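The clean plate problem

Share 9 Comments 7

By Glenys Harries
12/1/21

Every January somebody tries to sell me a smaller dinner. This year it arrived as a subscription. Linance, a firm I had never heard of until its leaflets began dropping through my door, promises to "reset your relationship with the plate" in exchange for a monthly fee and my willingness to photograph my lunch.

I have no quarrel with eating less. I could do with it myself. What bothers me is the certainty. The leaflet states, in a cheerful orange circle, that people who follow the Linance method leave the table "300 per cent more satisfied". More satisfied than whom? Than people who had no dinner? I rang to ask and was told that the number came from the members' own feedback. I asked how you measure one per cent of satisfaction, so that you might later have 300 of them. The young man said he would find out. I am still waiting.

The idea underneath all this is an old one. Put food on a smaller plate and the portion looks bigger, so you take less and feel you have had more. It sounds sensible. It was repeated to me at a slimming club years ago, and again by a dentist, of all people. For a long time it was the sort of thing you could say at a party without being asked where you had read it.

Then people began checking. Some of the better known work on plates and portions has not held up well, and attempts to repeat it have come out all over the place. Sometimes the small plate helps a bit. Sometimes people just go back for more. You would not guess any of this from the shops, where the "portion plate" has a shelf to itself. Trolik sells one divided into coloured wedges, like a board game. Eshun has a dish with a raised middle, so that the peas roll outwards and look like a crowd.

I bought the Trolik. For two weeks my husband and I ate from it in turns, and I wrote down what we had. He lost nothing. I lost patience with the green wedge, which would hold a decent helping of cabbage only if the cabbage was stacked. On nine evenings out of the fourteen one of us had toast before bed, and toast is not on the plate at all.

Yeison Zapata has run a small café kitchen for seven years and has views on this. He once changed his lunch plates for narrower ones, on the advice of a consultant who also wanted him to paint the walls blue. "People ate the same and ordered more bread," he told me. "So I made money on the bread. But that wasn't what he said would happen." He went back to the wide ones in March, mainly because the narrow ones chipped.

I asked him what does change how much people eat. He thought about it for longer than the consultant seems to have done. How hungry they are, he said. Whether they are in a rush. Whether someone at the table is still eating. Whether it is nice. None of these can be sold by post, which may be why you hear less about them.
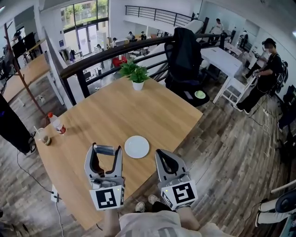 Plain, round and white: no wedges, no raised middle.

There is a moral streak in all this that I like even less than the sums. My grandmother's generation was told to clear the plate, and a child who didn't was wasteful. Now the leaflet tells me that a cleared plate is a sign of "automatic eating" and that I should leave two mouthfuls behind as a mark of control. I tried it. I stood at the bin holding two mouthfuls of perfectly good fish pie and felt in control of nothing.

Pimine, which makes an app for the same market, at least admits in its small print that results vary and that members "may also be making other changes". Quite so. Anyone who pays to be told about dinner is probably thinking about dinner already – walking a bit further, skipping the second biscuit, buying the leaflet's soup. If they lose weight, the plate gets the credit. If they don't, they weren't doing it properly.

I would be glad to be wrong. If Linance would publish what its members ate, how many gave up and what became of them a year later, I would read every page. So far I have been offered a fridge magnet and a discount on my second month.

The Trolik has gone under a geranium on the back step, where the wedges don't seem to bother it.

Share this article 9
Read all 7 comments

Contact us | Copyright, all rights reserved | Back to top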